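Search threads
Popular | Newest | Saved

Threads > Work and Money > Moving for a job

September 26, 2021

I moved from Nimville to Skenadbridge for a lab tech job in July. A few people asked how the move went, so I'm putting it in one thread. Mostly money and housing, very little science.

The job offer came with 19 days' notice. That is not enough time to find an apartment in a town you have visited once. I took a room by the month and put most of my stuff in storage. I would do the same thing again.

Storage was $54 a month for the smallest unit. I could have fit everything in my sister's garage for free, but then I would have had to drive back to Nimville to get it. 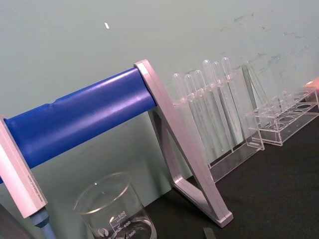

Ask about the deposit before you ask about the rent. Two places I looked at had low rent and wanted three months up front. One wanted a fee just to hold the application, and it wasn't refundable. I walked away from that one.

The new employer paid for the truck but only after I sent receipts. I had to cover it on my card first. The money came back in my second paycheck. If your card is close to its limit, bring this up before you sign anything.

I used Stureletti for the truck. It was fine. The ramp stuck and the radio didn't work. They charged me for 12 extra miles and took it off when I called.

Change your address with the bank first, then the DMV, then everyone else. I did it in the wrong order and the bank mailed my new debit card to Nimville. The guy who has my old place forwarded it, which was nice of him.

Skenadbridge is cheaper for rent and more expensive for groceries. Anghel is the only big store on my side of the river. I go there once a week and get vegetables from the stand by the bus station.
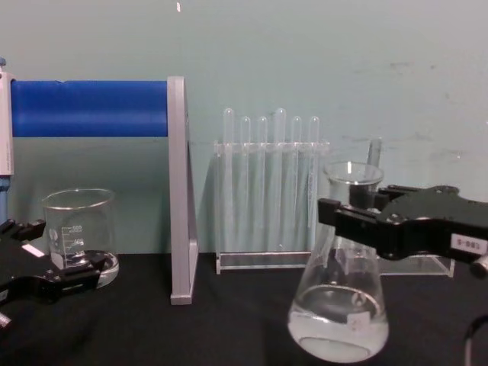

Posted by Ionuț Zamfir

The bus is good until 7 p.m. and bad after that. If you work a late shift here you will want a bike or a car. I bought a used bike and a decent lock. The lock cost almost as much as the bike.

I found a real apartment in my fifth week. A coworker's landlord had a unit opening up and hadn't listed it yet. Tell people at work you're looking. I had spent a month on the listing sites and got three replies.

It's a one bedroom on the second floor. The windows face the street and the heat is included. I haven't been through a winter here yet so I can't say what "included" means.

Things I paid to move and should have sold: the couch, the desk, a box of cables. The couch didn't fit up the stairs. It's in the storage unit, so I'm still paying for the unit.

Someone asked if I miss Nimville. I miss the library and having a washer in the building. I'm going back for a weekend next month to see my sister and pick up the winter coats.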